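3.2 Sorting the timber samples

Samples came in from three yards, Ostero, Mamo and a smaller one at Flulero that closed before we were done. All of it sold as construction softwood, none of it with a grade stamp we could trust. The question for this section is simple: can a buyer with no tools tell slow grown stock from fast grown stock by looking at the face, and does the price follow what the buyer sees.

We bought 283 pieces over one dry season. Prices written down at the yard, in front of the seller, before any haggling. The haggled price went in a second column and is used only in section 5. Gadisa Abdella did the buying at Ostero and Mamo, Berhanu Feyisa at Flulero. Same script at each place. The buyer asks for roof timber, says nothing about quality, takes what is pulled from the stack. A few sellers asked what it was for and were told a shed. One refused to sell single lengths and was dropped.

Moisture was a problem. Pieces from Flulero had been stacked outdoors under plastic and came in far wetter than the others, so weights taken on the first day are not used. Everything was stickered and left indoors for 9 weeks, then weighed again. Density is from the second weighing. We know this is not oven dry density and should not be compared with published tables. For ranking pieces against each other it is good enough.

Ring width was measured on the end cut, along a line from the inner to the outer edge, by two people working apart. Where they disagreed by more than one ring a third count was made by Salim Mfaume and the middle value kept. Total of 2325 rings measured, mostly in November when the workshop was free. End cuts were sanded first, coarse then fine. Wetting the cut with a sponge helped on the paler pieces and did no harm that we could find.
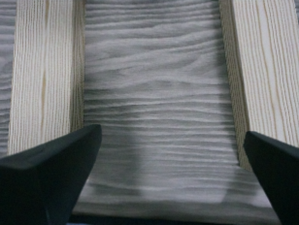 Figure 4. Pale wooden blocks on a grey wood-grain tabletop.

Yard buyers do not look at end cuts. They look at the long face, and the ends are often painted or muddy anyway, so the second half of the work was about the face. We asked 18 carpenters to sort pieces into good, ordinary and poor using the face only, ends covered with tape. Most of them went first to how tight the lines ran. The left block in Figure 4 has the look they mean by tight: fine, closely spaced lines, nearly parallel, running the length of the piece. Wide or wandering lines were called "quick wood" at Ostero and "water wood" at Mamo. Knots came second, color a long way behind, though two of the older carpenters picked by color first and would not be argued out of it.

The trouble is that line spacing on the face depends on how the log was cut as well as on how fast the tree grew. A flat sawn board from a slow tree can show broad lines in the middle and tight ones at the sides. Quarter sawn from a fast tree looks better than it is. Desta Negussie raised this after the first sorting session and we changed the sheet to record sawing pattern, judged from the end cut after the carpenter had left. The earliest sheets do not have it. They are kept in the density results and left out of anything that uses pattern.

Agreement between carpenters was better than we expected for the poor pile and weak for the line between good and ordinary. Two carpenters from the same shop agreed more than two from different shops, no suprise there. Time taken made little difference. The fastest sorter picked up each piece, tilted it once to the window and put it down, and his piles matched density about as well as anyone's.

Asking price did not follow the carpenters' piles at Mamo at all. There the price is set by length and section and the stack is sold from the top down. At Ostero a better face did cost more, but only in the larger sections, and the seller pulled those from a separate rack at the back. Flulero had too few pieces to say. Asnakech Abdella suggests the Ostero rack is sorted by the sawmill at Hasturov and not by the yard, which would fit with the chalk marks on some of the ends. We did not visit the mill so this is left open.

Limits. One season, one class of timber, buyers who were men known by sight in at least one of the yards. The carpenters were paid for there time, and may have sorted more carefully than they would on a normal morning. Light in the workshop is poor after four in the afternoon and three sessions ran past that. We reran one of them the next day in good light, the piles hardly changed. The others were not rerun.

Full counts by yard and pile are in the appendix. Section 4 takes up bending strength for the subset that was long enough to load.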